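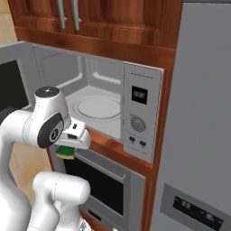 Most complaints about a new kitchen trace back to a decision made on paper, weeks before any cabinet was delivered. Ximeng Du has planned kitchens at Nurnach for long enough to have a standard opening question for clients: which hand do you carry a hot dish in? The answer settles more than people expect. A side-hinged microwave door, like the one standing open to the left, needs a clear swing and a place to put things down on the side away from the hinge. Put a tall refrigerator on that side, as many plans do, and the dish has to travel past the refrigerator or back across the open door.

Du calls this the landing problem. Her rule is that every appliance with a door should have a heatproof surface within one step, reachable without closing the door first. Stacking a microwave over a wall oven saves floor space, but it puts two hot appliances in one column with no counter of their own. The surface has to come from somewhere else, usually an island or a run of counter opposite. If the aisle between them is too wide, the step becomes three steps. If it is too narrow, an open oven door blocks it.

Height is the second variable. The floor of a stacked microwave should sit below the shoulder of the shortest regular user. Plans are often drawn the other way around: the oven is set at a comfortable height for the person paying, and the microwave goes wherever is left under the upper cabinet. Du measures every adult in the household, in shoes and without, and writes the figures on the elevation drawing. She does the same for cabinet handles. Long vertical bars are forgiving because they can be gripped at any point along their length, so a tall user and a short user can share the same door.

Brayden Sandhu came to the subject from repair work. He runs the service desk at Korkow, and last year he logged 2,715 calls from homes with built-in appliances. He sorted them by cause and found 47 in which the appliance had no fault at all. In each case a door was hitting a handle, a wall or another door. "The customer says it won't open right," Sandhu says. "It opens fine. It just has nowhere to go."

The cheapest fix is a filler strip, a narrow panel that moves a cabinet away from a wall or a neighboring appliance. Refrigerators need one more often than other units, as drawers inside may not slide out until the door has passed 90 degrees. Sandhu also checks ventilation gaps, which tend to disappear when a cabinet run has been squeezed to fit.

Both of them recommend a full-size test before the order is signed. Mark the cabinet fronts on the floor with masking tape, cut each door out of cardboard at its real width, and cook an ordinary meal in the outline. Du allows an hour for it, usually on a Saturday. Changes made at that stage cost her clients a revised drawing. After the cabinets have been cut, the same changes go back to the shop as a new order.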